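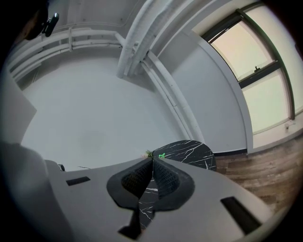 A commenter under the question, posting as Felau, wanted to know first whether anyone on the floor had been asked before the tools turned up, and said the rest of the thread should wait until that was answered. It wasn't answered straight away, so the replies went ahead anyway.

Question
Hand grippers at work: what happens to our jobs and our rates once the arms come in?
Asked 23/08/2018 in Work and Workplace

I work at the Wonthorpe site of a company that makes up artificial plants and table arrangements for hotels and offices. It's all handwork. You pick stems and leaves out of a tray, set them, check the colour against the card and pass it on. There are 9 of us on the afternoon crew.

Since autumn we've had hand-held grippers to use for part of each shift. You squeeze, two padded fingers close on the piece, and you place it with the tool instead of with your hand. Everything gets recorded and is meant to be used to train arms that will do the same picking later. Management calls it the Urnbridge project, after the head office town. They've told us the first arms are due in December.

My normal rate by hand is 246 pieces a shift. With the gripper I get 185 on a good day and my wrist is sore by the end of it. So far they've paid us as if we'd made the full number, but there is nothing in writing and the new supervisor has started reading our counts out at the start of shift again.

What I'd like to know:

Can they hold me to the old rate while I'm using the gripper?
Am I entitled to anything extra for training a machine? It isn't in my job description.
Has anyone been through this, and what did the work look like afterwards?

I'm not against it as such. Some of the work is dull and I wouldn't miss it. I'd just like to know where I stand before December and not after.

3 answers

Answer 1 (marked helpful by the asker)

I was on packing at Parsons when we went through much the same thing, so I'll take your questions in order. I'm not a lawyer and the rules depend on your agreement, so get the actual document out and read it.

The rate. If the target was set for handwork, ask for a separate one for gripper time, or no target at all during recording. We got no target. The argument that worked for us was that people who are rushing make poor recordings. They drop pieces, they grab them at odd angles, and then somebody has to go through and throw half of it out. The engineers backed us up on that, and the supervisor listened to them when he hadn't listened to us. Get it in an email. A verbal promise from one supervisor is worth very little once there's a new one, and it sounds like you've already changed over.

Extra pay. We didn't get a bonus. What we got after some arguing was a higher classification for the hours spent on it, the same as you'd get for training a new starter. Look for a clause about training duties or higher duties. If there's a clause about consultation on major change, look at that too, as it may mean they owe you a proper meeting about the arms before they're installed.

Your wrist. Report it now, even if it's only sore. We moved to short turns on the tool and swapped around, and most people came good. Leaves and anything thin were the worst because you hold the squeeze for longer trying to get the tips to close on them. Ask if the grip can be adjusted.

What it looked like afterwards. We ended up with 4 arms. They took the plain, repeated picks and nothing else for a long while. People were moved to setting up trays, clearing jams and finishing the fiddly pieces by hand. Nobody on my crew was let go, but when people left they weren't replaced, and the casual shifts dried up. That was the real cut and it didn't come with an announcement. If you have casuals on your crew they should be in the room when you meet.

The day itself changed as well. It's less repetitive but there's more standing and waiting, and you're on your own for more of it. I used to talk to the person beside me all shift. Afterwards the person beside me was on the far side of a guard rail. Some people liked the quiet. I didn't much, and I moved to dispatch after a year.

Comment from the asker: Thanks, this helps a lot. There is a consultation clause, page and a half of it. None of us had read it. To the person who asked up top, no, we weren't asked beforehand. The grippers were on the benches when we came in.

Comment: Second the bit about casuals. Same at our place.

Answer 2

Just do the work. If they're paying you the full number for fewer pieces I don't see the problem. Machines are coming whether you squeeze the thing or not.

Comment: They said the pay part isn't in writing. That's the problem.

Answer 3

Adding one thing to the first answer. Ask what's being recorded and who can see it. At my work the recordings were supposed to be for the engineers only, and then a break time got questioned using the time stamps. It was sorted out, but it took weeks and left a bad taste. You want a line saying the recordings won't be used for discipline or for measuring individual output. Also ask how long they're kept and whether your voice is on them.

If there's a union delegate on site, go to them before you go to the supervisor. If there isn't, go as a group and take notes.

This question is open. Sign in to add an answer.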